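4.3 Comparing finger sets with the wrist camera

Use this procedure after the arm has been homed (section 3) and the wrist camera has passed the focus check (section 4.1). It compares two finger sets on the same objects, from the same start pose, with the same controller settings. Allow one full session for each set. Do not change sets partway through a session, even if the first results look poor.

You will need:
Hurkico gripper base, mounted and torqued
Finger set A (tapered) and finger set B (flat pad)
Wrist camera and its cable
Tellton controller with the trial profile loaded
Printed trial log, one sheet per finger set
Objects from your own bench

CAUTION: Press the stop button and wait for the status light to go solid before you put your hands near the fingers. The gripper can close without warning when the controller restarts.

Fitting the fingers

1. Open the gripper to its full width from the Manual page.
2. Press the stop button.
3. Slide each finger onto its carrier until it clicks. The left and right fingers are not interchangeable. The letter on the base faces the camera.
4. Tighten the two screws on each finger by hand, then a quarter turn with the supplied key. Do not use a powered driver.
5. Release the stop button and select Close, Slow. Check that the tips meet evenly. If one tip sits ahead of the other, loosen that finger and seat it again.
6. Select Set Zero. The controller stores the closed position for this set only. Repeat this step each time you change fingers.

Setting the camera view

7. Open Live View and move the arm to the Look pose.
8. Adjust the camera tilt until both fingertips show at the bottom of the picture, with the gap between them near the center. Keep the finger bases low in the view so they hide as little of the desk as possible.
9. Lock the tilt screw. Check Live View again, as the camera can shift a little when the screw is tightened.
10. Save a still from Live View and write its name on the trial log. 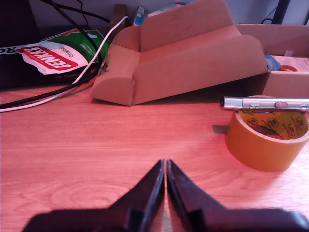

Figure 4-6. Live View at the Look pose, tapered fingers slightly open.

Note: Color is not a pass or fail item in this step. A pink or red cast over the desk does not affect the tip check. If your trial also uses the color sorter, set the white balance as described in section 6.2 before you go on.

Note: Cables on the desk are allowed in the view. They must stay out of the path between the Look pose and the object you have picked. Trace the path by eye before each new object.

Choosing objects

Pick a mix of shapes and surfaces. A roll of tape lying flat is a good first object because it can be gripped either across the outside or by the wall, with one finger in the hole. A slim metal cylinder is harder. Polished metal reflects the ring light, and the depth reading may jump from one moment to the next. Soft packaging, such as a snack bag, tests how the fingers deal with a surface that gives. Open cardboard boxes work well as drop targets, but watch the flaps, which may be taller than the clearance height in the default profile.

If one object is resting on another, treat the top one as its own trial and clear it first.

Running the trial

11. Set grip force to 50 percent and speed to Slow.
12. Select the object in Live View and press Approach. The arm stops above the object and waits.
13. Check that the gap between the tips is wider than the part to be gripped. If it is not, press Open and check again.
14. Press Grip, then Lift. Hold for 10 seconds.
15. Press Return. Log the result as Held, Slipped, or Missed.
16. Repeat steps 12 to 15 until the log sheet is full, then change fingers and start again from step 1.

CAUTION: Do not raise grip force above 95 percent with the tapered set. The tips are narrow and can bend at full force. Bent fingers must be replaced — do not try to straighten them.

Reading the results

Compare the sheets object by object. The tapered set usually does better where objects sit close together. The flat set usually does better on smooth round parts. If both sets slip on the same object, check the pads for dust and run that object again before changing the force.

Send completed sheets to Simin Rahimi at Dulent with the saved stills. Questions about the trial profile go to Eamon Brennan.

Section revised 2022-11-01. Replaces the August issue.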